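A Friday with the shelf pickers at Villent

5 min read

The doors at Villent opened at nine, and by ten the demonstration floor was the busiest part of the building. The company runs one open day a year, in July. Most people who came this time wanted to see Pulta, the project in which a robot with two legs, two arms and two gripping hands works at a parts rack.

Villent put its first machine on wheels. Pulta walks, or will. For now the legs mostly hold it at the right height, and the engineers spend their hours on the hands. Each has soft black skin folded like bellows at the base and ribbed across the back, over a silver wrist. The fingertips are small and rounded.
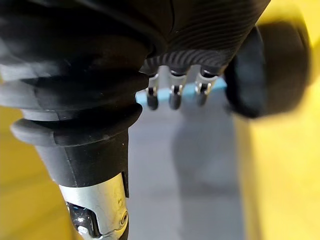 Wurno asked how long the rubber lasts before it has to be changed. The engineer at the rail said the current set was rated for 3000 grips, and that the team swaps it early anyway. A new skin takes 19 minutes to fit. Last year's took most of a morning, and it tore at the thumb.

The job on show was a plain one. In a small warehouse, goods come in boxed and parts sit on shelves, and somebody moves things between the two all day. Villent rents its test floor by the month and has set it up to look like the places its customers work in, down to the gray floor. Visitors stood behind a tape line and were asked to keep their phones on silent, which a few did.

The rack is yellow metal, with open black trays on top and small square parts and gray discs on the shelf below. Taped cardboard boxes go in a gray tote on the floor next to it. The robot has to reach both without taking a step, so its arms do a lot of the work. 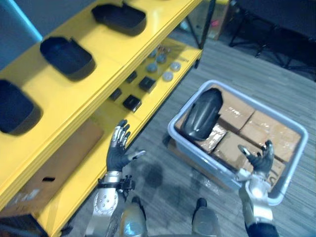
Bastos wondered why anyone would put legs on a machine that stands at one shelf, when a post bolted to the floor would be cheaper. It was the question of the day, and the engineers had heard it before. Their reply was that customers move their racks, and a bolted post stays where it is. A man near the coffee urn was not convinced and said so twice.

Pulta is slow. The target is 55 items an hour, and the team would not give a figure for where it stands now. They did say the goal for the fall is 1000 items in a row with no person stepping in. The discs are the hardest parts because they sit low and give the fingertips little to hold.

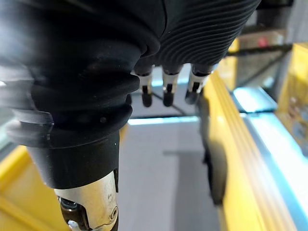

Will a warehouse be able to buy one next year? Villent says it plans to lend out two machines first and will set a price after those trials end.

The afternoon session was a repeat of the morning one, with a longer talk on batteries. By four the tape line was down and people were asking about parking.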